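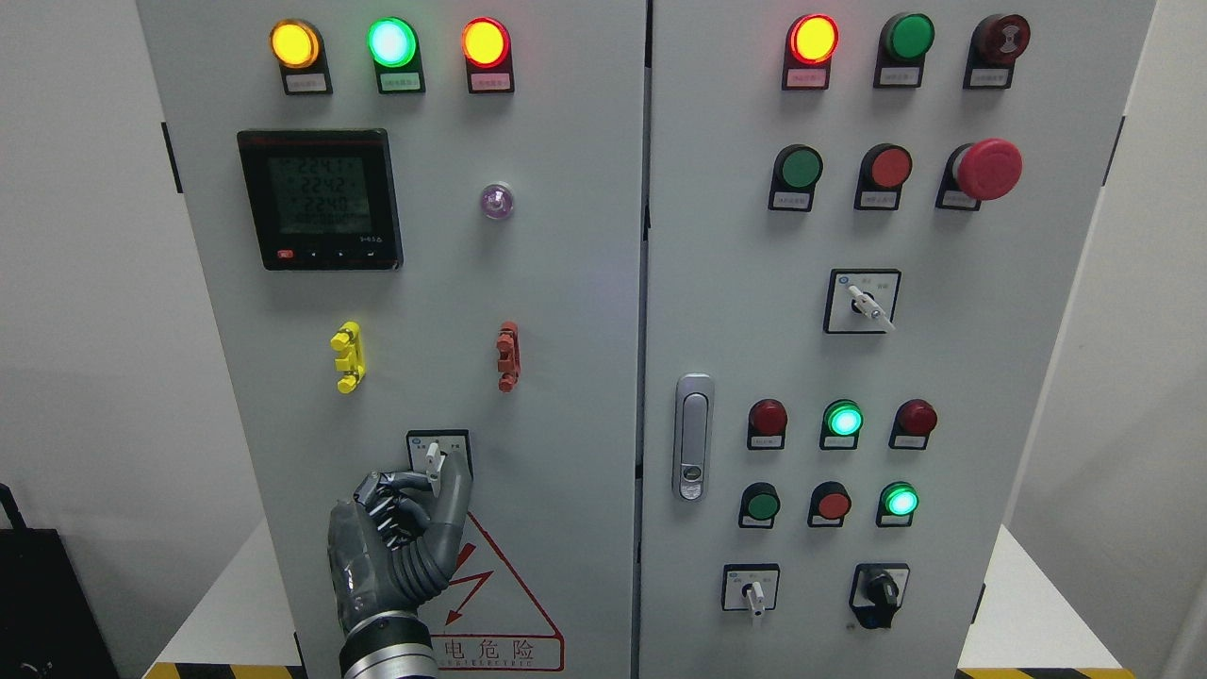

So I finally said yes to the electrical controls class, and I'm completely hooked! My head is full of pilot lamps, push buttons and selector switches (so many selector switches). Jasmina Berisha talked me into it back in October, and she's been smug ever since. My favorite thing is still the big rotary switch, with that chunky lever. I went home and drew one on the back of a Restano receipt, plus 2 of the little label plates. Next up is wiring diagrams, and I've already bought the good pencils.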